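Setting Up a Throw-In Drill for Under-12s

The drill takes one coach, 8 players and half a pitch. It suits the second half of a training session, once players have warmed up their shoulders and backs.
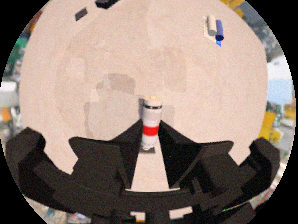
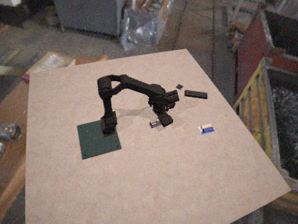

Simulated views: dark robot parts over a pale pinkish-beige surface.

Equipment
Two balls, cones and a set of bibs. Domen cones sit flat enough to be left on the touchline.

Layout
1. Mark a channel 40 metres long, using the touchline as one side.
2. Place a cone on the touchline at the midpoint. All throws are taken from this cone.
3. Split the players into two teams of four. One player from the attacking team is the thrower.

Running the drill
1. The thrower holds the ball behind the head with both hands, both feet on the ground and on or behind the line.
2. A team-mate checks away from the thrower, then comes back toward the ball.
3. The throw goes to the receiver's feet – a bouncing ball is harder to control.
4. The receiver plays a first-time return pass to the thrower, who steps onto the field.
5. Play on until the ball leaves the channel. Change thrower.

Common faults
Lifting the back foot on release. Throwing with one dominant hand. Receivers standing still and marked.

Progression
Limit the thrower to 2 seconds on the ball after the return pass.

Drill supplied by Lino Gatti, Flaltley juniors.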